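Chapter 8
Surface Finishes and Their Care

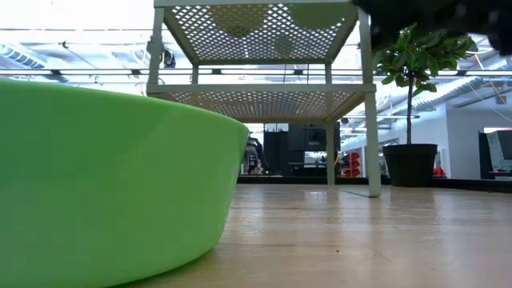 8.1 Introduction

A finish is a thin layer applied to a solid material to change how it looks, how it feels, or how long it lasts. On furniture the finish is often less than a millimeter thick, yet it takes nearly all the wear. The material beneath it, called the substrate, carries the load. Chapter 7 dealt with substrates. The present chapter deals with the layer on top.

Finishes are grouped by how they form. An evaporative finish hardens as its solvent leaves, and it can be dissolved again by the same solvent. Shellac and most lacquers belong to this group. A reactive finish hardens through a chemical change and can't be returned to its liquid state. Drying oils, alkyd varnishes and two-part coatings are of this type. A third group, the coalescing finishes, consists of small droplets of resin carried in water. As the water leaves, the droplets are pressed together and fuse.

The difference matters most in repair. A fresh coat of lacquer bites into the old one, and the two become a single film. A fresh coat of varnish sits on the old one and holds only by mechanical grip, so the old coat must be sanded first. Paper of 300 grit or near it is suitable for most work between coats.

8.2 Gloss

Gloss is the share of light that a surface reflects at the mirror angle. It is measured with a gloss meter, normally at 60 degrees. A rough surface scatters the light and reads low. A smooth one returns it in a narrow beam and reads high. Makers lower the gloss of a clear coat by adding a flatting agent, usually fine silica, which roughens the film slightly as it shrinks.

Apparent gloss also depends on the viewing angle. At a shallow angle even a satin finish may show reflections, while the same finish seen from overhead looks dull. For this reason samples should be compared side by side, under one lamp, at one angle.

8.3 Scratch and Mar

A scratch is a groove cut or pressed into the film. A mar is a shallow change in the surface that alters gloss without visible depth. Mars can often be polished out. Scratches that reach the substrate can't be, and must be filled or recoated.

The Hellach test, used throughout this chapter, draws a loaded stylus across a cured panel 2 times at right angles. The panel is then rated on a scale set out in Table 8.1. Results for the Desum and Pluvholm panels are discussed in Section 8.5.

Before going on, the reader should be able to define the following terms: substrate, film, cure, flatting agent, mar.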